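Skeltstead Shared House: the dining table, your questions

Whose table is it?
Everyone's, which explains the state of it. Csaba Barta has the final word on disputes and would prefer not to have any.

Can I leave my things on it?
Until six in the evening. After that they go in the box under the stairs, where they will meet 35 odd socks and a Plorell catalogue from a previous May.

Does that include toiletries?
It does. Bottles, tubes and pump dispensers have a bathroom shelf of their own. Shampoo has never improved a soup.

What about small bits and trinkets?
Put them in a bag or a drawer. If you can't say what a thing is for, it probably isn't urgent.

May I work there?
Yes, with a mouse, a laptop and up to 2 hours of sighing. Please shift along when somebody turns up with a plate.

Who looks after the plant?
Whoever last said it looked poorly. Yellow leaves can be picked off, and the ones leaning over the table should be tucked back before dinner.
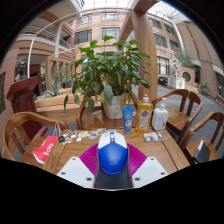 And the chairs go back under the table afterwards, including the one with arms, which takes two attempts.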